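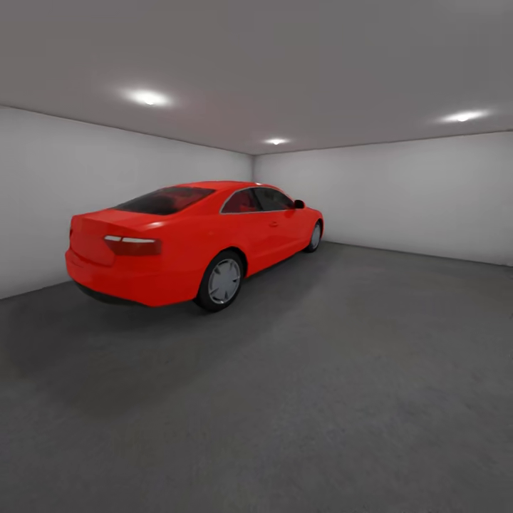 Rajeshwari Alva was told at the first club meeting that simulation would be the easy part, and she still disagrees. Most of her time since May has gone on it.

The club's entry, Illeo, is a parking controller for a self-driving car. It is developed in a simulated room with a plain floor, bare walls and a red coupe as the vehicle model. "We wanted a room with very little in it," Alva says. "If the controller fails there, the fault is in the controller or the car model. We don't have to look anywhere else."

The car model took longest. The first version treated the tyres as rigid and let the wheels turn to any angle at once. Ivar Hedlund rewrote the steering so that it lags the command by 400 milliseconds. "The old controller oscillated as soon as I put the lag in," he says. "It had never been tested against a delay."

Each change is now run against 2,000 starting positions, drawn at random and stored so that a run can be repeated. The last full batch left 23 failures. Hedlund sorted them by hand and found that most began with the car close to a wall and the nose turned towards a corner. "It needs to reverse first, and the planner charges too much for reversing," he says. "I have lowered the cost. I haven't rerun the batch."

Alva is less concerned with the planner than with the logs. Files from before the steering change do not record the wheel angle, and she does not want them used for comparison. "They should be deleted," she says. Hedlund would keep them.

The rules allow 3 attempts per team, scored on final position and time taken. Entries are frozen on Jul 4, 2018, and the batch has to be rerun before then.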